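Ticket 667
Site: Irkomex, packing room, bench 5
Opened by: Iolanda Toledo, shift lead
Equipment: Ameck bench arm, candy fill program
Priority: normal
Status: open, waiting on vendor

7:40 a.m., Toledo
Arm stopped again with fault 373 (pick timeout). It goes down to the bowl, closes, lifts, and reports no piece. After the third miss it waits for someone to press Resume. I had 25 stops on the early shift. Before the arm came in, two people filled by hand at this bench. Now there is one person, and she is supposed to be doing labels, so each stop means the labels stop too.

8:15 a.m., Furtado support
Please confirm the gripper opens and closes fully in manual mode, and that the bowl has not been swapped for a different one. Please also send the current layout of the bench.

9:05 a.m., Toledo
Opens and closes fully. Same bowl as always, the clear one with four lobes. It sits on the plank with the white mug right behind it. We are using wrapped fruit candies, twisted at both ends. Layout attached.
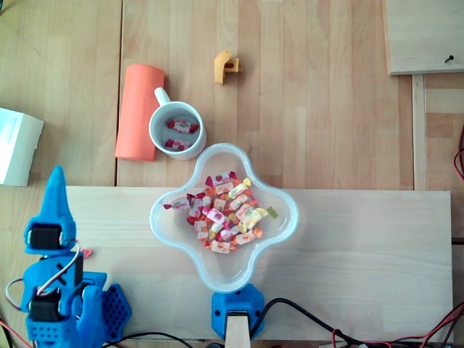
The misses are worse when the bowl gets low. When it is full the arm does fine for a long stretch. The operator has started topping it up early to keep it going, but that is not in the work instructions and the night shift doesn't do it.

10:30 a.m., Furtado support
Fault 373 with a low bowl usually means the pick height is fixed. Check Settings, Pick, Height mode. If it says Fixed, change it to Stepped and run one full bowl. Do not change grip force yet.

11:20 a.m., Toledo
It was on Fixed. Changed to Stepped, ran a bowl. Fewer stops, but it still misses when a wrapper end gets caught and the piece turns. I also found that Resume restarts the count from zero, so the mug count on the screen is wrong after every stop. Operators have been recounting by hand. Please treat that as part of this ticket.

1:10 p.m., Furtado support
Count reset reproduced here. Passed to Prusov, who wrote the counter module. No date yet. Until then, use Pause and then Continue for planned stops, which keeps the count.

2:00 p.m., Toledo
Told both shifts. Two requests from the operators: a louder stop tone, and a line in the instructions saying who answers the arm when the label station is busy. The second one is ours to write. Leave the ticket open for the counter.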